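Jolero confirms cast and March launch for crime comedy Dusetti

18th February — Jolero has confirmed that Venla Rautiainen and Clyde Thibodeaux will lead the cast of Dusetti, a new crime comedy series in five parts.

Rautiainen plays Inspector De Graaf, who is sent to a harbour town to look into a missing shipment of 2,000 wristwatches.
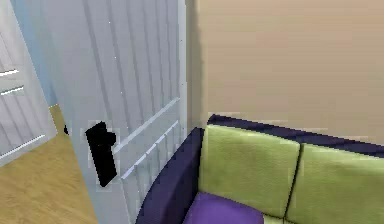

Thibodeaux appears as her landlord, a retired forger with an interest in the case. Each episode runs for 41 minutes.

"I read all of the scripts in one evening and rang my agent before breakfast," said Rautiainen. 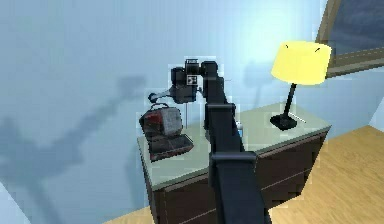
Dark wooden dresser against a pale blue wall.

The series was produced by Ilix and will be shown weekly from March. Subtitles will be available from the first episode — viewers may select them in the player menu.

A preview of the opening episode will be held for 100 invited guests, followed by a discussion with both leads.

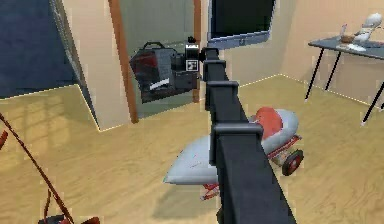

Dark grey bag with black carrying handle.

Requests for interviews should be sent to the Jolero press office.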